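Automation at the returns bench: what changes for the people who work there

Project report, second-year module in Work and Technology
Group members: Uzma Ansari, Aqeel Tanoli, Yuzhen Ye

1. Background

Susteo hires out handheld radios to building sites, festivals and harbour crews. The sets come back to its depot in Saka, where they are checked, cleaned, tagged and put back on the shelf. Until last year all of this was done by hand at one long bench. The firm now wants a robot to take over the handling part of the job, meaning picking up each set, turning it so the fittings can be seen, and placing it for inspection. The planning work goes under the name Letora, and at the time of our visits it was still at the simulation stage.

We wanted to find out what the bench staff expect to change, and whether their expectations match those of the people planning the work. The depot has 21 employees. Five of them work at the returns bench and all five agreed to talk to us.

2. How we worked

We visited the depot twice in September. On the first visit we watched the bench for 90 minutes in the morning, when most returns come in. On the second we sat with Zarmeena Memon, who runs the Letora planning, and went through simulation runs with her and two of the bench staff. The interviews were done in the break room, without managers present. We took notes by hand and did not record anyone.

3. The task in simulation

The simulated room does not look like the depot. It is a furnished room with dark tiled walls and a wooden desk, and Letora uses it because it came ready-made. Zarmeena told us the surroundings matter little at this stage — the question is whether the gripper can approach a set from a sensible side without catching the knob or the cable.

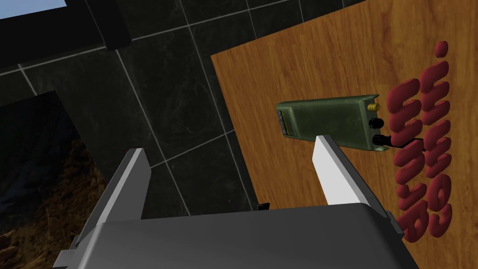
Simulation run: gripper finger at the lower edge of a handheld radio.

Bench staff pick up a radio without thinking about it. When we asked them to explain how they do it, most started with the battery and only later mentioned that they keep their fingers clear of the aerial end. Aqeel wrote down one answer in full: "You learn which end is the sore end." Nothing like that was in the written work instruction, which says only "remove set from crate". Zarmeena has since asked the bench for a list of things they avoid touching, and the list ran to more than a page.

We think this is the first real change. Knowledge that used to pass from one worker to the next by watching is now being written down for a machine. Polyxeni Giannakopoulos, who has been on the bench longest, was pleased about it in one way, as new starters could use the list too. She also said she would have liked to be asked years ago. 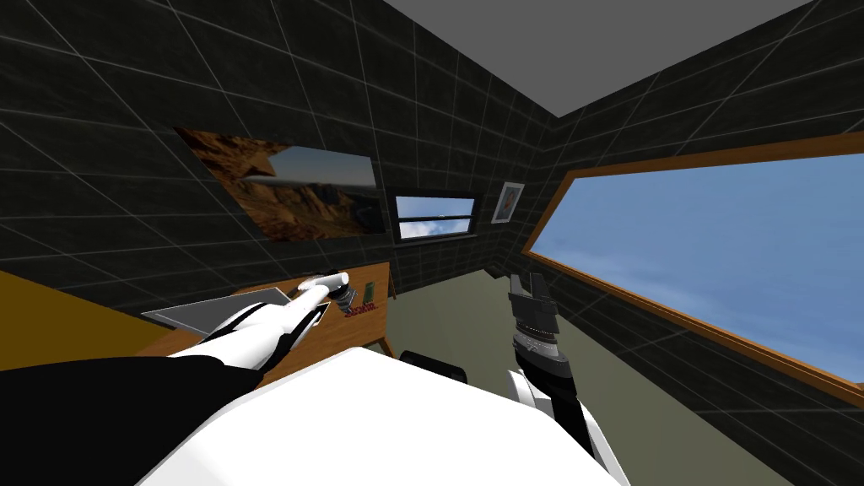

4. What the staff expect

Four of the five expected fewer sore wrists. Turning sets over all morning is the part they like least, and all of them would hand it over gladly. They were less happy about pace. At present a worker can slow down for a set that looks suspicious and make up the time on the next few. The plan gives the robot a fixed cycle of around 90 seconds per set, with a person checking each one as it is presented. Two staff said this would mean the machine decides when they look up.

There was also some worry about the crates. Crates arrive mixed, with chargers, headsets and sometimes rubbish in with the radios, and somebody will still have to sort them. The staff call this "the digging". Under the plan the digging becomes a job of its own, and nobody we spoke to wanted it full time.

Zarmeena's view was different on this point. She saw sorting as a short task at the start of the shift, to be shared by turns. She had not yet put this to the bench in writing, and the staff had not heard it from anyone else.
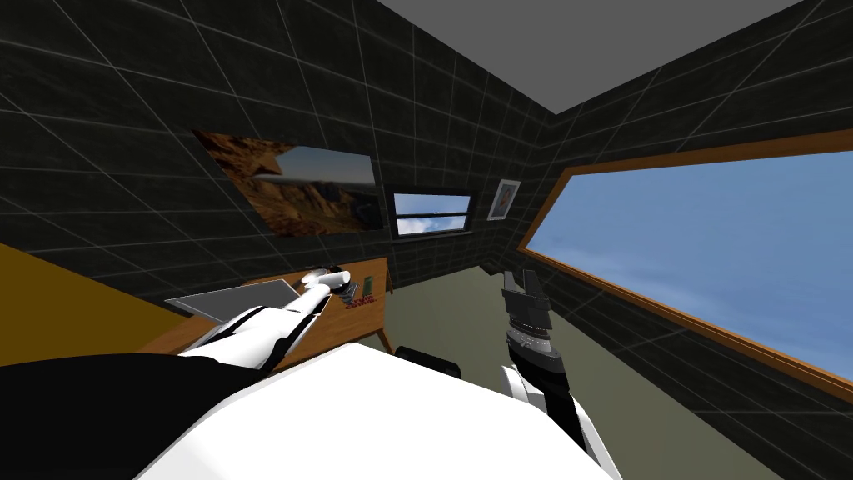 Pay was mentioned in every interview. Bench workers at Saka get a small handling supplement, and it is unclear whether checking work would still count as handling. The depot manager told us this would be settled before the robot arrives. We could not find out when that would be. At the firm's smaller depot in Talpur, which has no bench, the supplement does not exist, and staff there had already heard that Saka might lose it.

5. Watching the runs together

The most useful hour of the project was the one spent with bench staff in front of the simulation. Polyxeni asked twice to have a run stopped so that she could see the fingers from above.
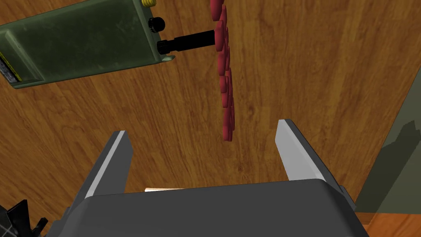

Simulation run: gripper with both fingers open over the wooden surface, green device at upper left.

Her concern was the approach angle. On the bench she would come in from the side away from the fittings, and she asked if the run could be set up that way. Zarmeena noted it and said it could be tried. Yuzhen pointed out afterwards that this was the first time anyone from the bench had changed anything in the plan, and it had taken a student visit to get them into the same room.

6. Recommendations

Bench staff should see simulation runs regularly, at least once a month until the robot is installed.

The person checking should be able to pause the cycle without giving a reason.

Sorting should rotate, and the rota should be agreed before the new layout is drawn.

The question of the handling supplement should be answered in writing, at both depots.

7. Limits of this report

We spoke to one team at one depot, and we saw the robot only in simulation. We do not know how well the runs carry over to a real bench with real crates. We would also have liked to talk to the evening driver, who loads the crates at the customer's end, but our visits were both in the morning.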